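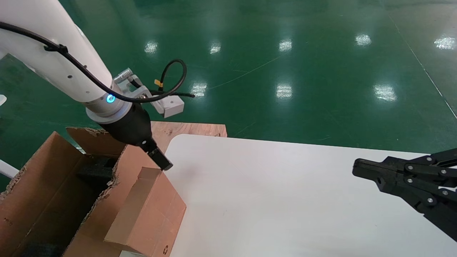 An open cardboard box, one front flap folded out.

Natia Swap Box: your questions

How does it work?
You fill a box with clothes you're done with, mail it to me, and I send back a box of someone else's good stuff in your size. I started this in my spare room because my closet was out of control, and now I can't stop!

What does it cost?
$27 a swap, and that covers postage both ways.

What can I put in?
Up to 90 liters of clothes, so a pretty big box. Sweaters, jeans, coats, kids' things, all good. Please wash everything first (I do check pockets, and I've found some weird stuff in there). No underwear, no swimsuits.

Do I need a special box?
Nope, any sturdy one will do. Tape the bottom twice and peel off old labels.

How long until I get mine?
Usually four days after yours gets to me. May is slower, that's when everybody cleans out their winter things and my hallway fills up.

What if I hate what I get?
Send it back within two weeks and I'll try again, one time, free. I'm pretty good at guessing from your form, so fill in the part about colors!

Do you ship to Canada?
Not yet. I'd love to, but the postage is brutal.

Last updated 4/9/23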